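# On Keeping Household Records

November 11, 2022
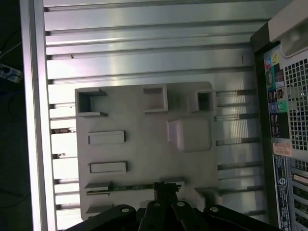 *An open computer tower with its side panel removed.*

It has been my practice for 13 years to keep the household papers in order, and readers have asked for an account of the method. The present arrangement was adopted in May, following the move to Coltside, when 84 folders were reduced to a single cabinet.

Papers are sorted by year and then by sender. Bank statements are kept for five years and thereafter shredded. Guarantees are retained for as long as the item remains in the house. Letters of a personal nature are held separately and are not subject to disposal.

Scanned copies now number 2524. Each file name begins with the year, followed by the sender and a short subject. A second copy is held on an external drive at the home of my cousin, Nesrin Başaran, in Drekdale, and is replaced every spring.

Two matters remain unresolved. The first concerns receipts printed on thermal paper, many of which have faded beyond reading. The second concerns my late father's correspondence, part of which is undated. I propose to begin with the letters from Sala, as the postmarks on those are still clear.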